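Kaltcombe Home & Garden Forum > Cleaning and Laundry > Microfibre cloths - when do you give up on them?

Showing all replies, oldest first

windowsill_wren
Posts: 285
Sunday

I've got a drawer under the sink that no longer shuts and it's all microfibre. Some are from the first flat, some are the Dallico ones I bought in May because everyone on here was raving about them. Half of them now just push water around the bench and leave a smear. I've been washing them with the tea towels on 40 with normal powder and a splash of softener, and then over the airer.

So what's the rule? Do they die after so many washes, or am I killing them? I hate throwing stuff out but I also hate cleaning the shower screen twice.

bogan_botanist

Softener. There's your problem. It coats the fibres and they stop picking anything up. Ditch the softener, do one hot wash with half the powder you'd normally use and see if they come back. I rescued most of a bag of them this way after my husband did the same thing for a year.

Also get them away from the tea towels. Cotton sheds, microfibre grabs it, and then you're wiping lint onto your glass.

windowsill_wren

Oh no. A whole year of softener here too, probably longer. Half the powder, got it. Is 60 all right or does that melt them?

bogan_botanist

60 is fine for mine. I wouldn't go to 90 and I'd never put them in a hot dryer. The ends of the fibres go hard and scratchy and there's no coming back from that.

Tram_Stop_9
Posts: 351

Gonna disagree on the 60. The packet on my Dotine glass cloths says 40 max and the one time I ignored it they came out feeling like the cheap towels at the pool. Forty, liquid not powder, extra rinse. Powder doesn't always dissolve and you get grit in the pile - ask anyone who does their own car.

And check them for loose threads while you're sorting! One stray bit will drag a line of fluff across a black cooktop and you'll be chasing it all afternoon.
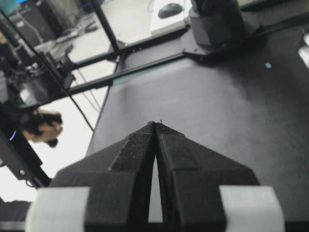

bit of fluff, right up on the tip

I trim them with nail scissors. Don't pull, the looped ones ladder like a jumper.

GladysOnTheHill

You're all overthinking it. Old cotton nappies and a bucket. Mine have outlasted two kitchens, they go through at whatever temperature I feel like, and when they finally fall apart they go in the compost. Try that with your plastic cloths.

bogan_botanist

Gladys I love you but I've used a nappy on a shower screen and I was there till tea time.

GladysOnTheHill

Then you weren't using vinegar.

paddock_and_pantry

Can I put in a word for sorting by weave before anybody bins anything? I used to treat them all as one thing and moan that half were useless, and really I was using the wrong one for the job. What I do now:

The flat, silky feeling ones are for glass and taps, and only that. They're hopeless at soaking anything up.
The fluffy ones do dusting, dry, and go out the back door for a shake afterwards.
Waffle weave is for drying. Benches, dishes, the shower, the car, the dog if he's quick enough.

I buy by colour so the rest of the family has a fighting chance. Orange is waffle and lives in the laundry, blue is bathroom, and anything grey has been on the floor and must never come near a plate.

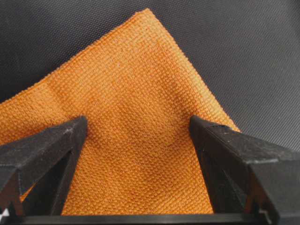 orange = waffle = drying, you can see all the little squares

Wren, if the ones smearing your bench are the smooth sort then they might be perfectly good cloths in the wrong room.

windowsill_wren

This is so helpful, and now I'm looking at the drawer and realising nearly all the Dallico ones are the smooth sort. I've been mopping up the sink with them!! How heavy do you go on the waffle ones? The shop had a few different weights and I just stood there.

paddock_and_pantry

Mine are 285 gsm, which is a nice middle weight for the kitchen. I've got a 600 one for the car, lovely thing, holds a ridiculous amount of water, but it takes forever to dry and if you leave it in a heap it smells by morning. Anything under 200 I'd only keep for polishing.

Tram_Stop_9

Drying is where most people go wrong, I reckon, more than the washing. A cloth scrunched over the tap is wet in the middle the next day, that's your smell, and then people blame the cloth.
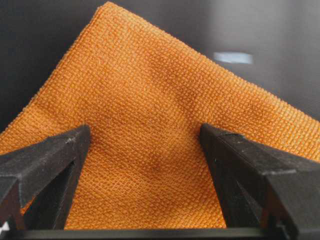
I like a bit of air on both sides, so I've got a row of little hooks inside the laundry door and each one gets hung by a corner. If you haven't got hooks, drape it over something narrow so it isn't lying against itself. Samonte do a fold-out rack that sticks to the tile - a bit pricey for what it is and mine fell off in the first week, but it's been fine since I cleaned the wall properly and stuck it up again.

bogan_botanist

Agree on the hooks. Still don't agree on 40. If it's been used on chicken juice I want it hot.

Tram_Stop_9

If it's been used on chicken juice I want it to be paper towel.

GladysOnTheHill

Boil it. Oh wait, you can't.

maple_and_mildew

Canadian lurker here, hello! Has anyone tried the filter bags for washing these? I'm on a septic system and I keep reading about the fibres going out with the rinse water. I bought one and I can't decide if it does much. There's a bit of grey fuzz in the corners after a few loads, so I suppose that's fuzz that didn't go down the drain, but the cloths come out less clean when I pack it full. Less in the bag seems better.

paddock_and_pantry

I've got one. Half full at most, and I wipe the fuzz out with a dry finger and put it in the bin. Rinsing it under the tap defeats the purpose. I did that for months, felt a right goose.

windowsill_wren

OK, report from the first go. Hot wash at 60 (sorry Tram), half powder, no softener, extra rinse, then the smooth ones and the waffle ones in separate piles. The old ones from the flat are still rubbish and I'm cutting them up for bike chains. The Dallico ones are much better! Did the bathroom mirror with one and it came up clear first pass. The drawer nearly shuts.

Going to get a couple of the middle weight waffle ones on the weekend. Does the colour run? I'd like orange but I've got a lot of white towels.

bogan_botanist

Wash them on their own the first couple of times. My red ones ran like mad and I had pink pillowcases till Christmas.

paddock_and_pantry

My orange never did, but I'd do the first wash alone anyway. And no softener!!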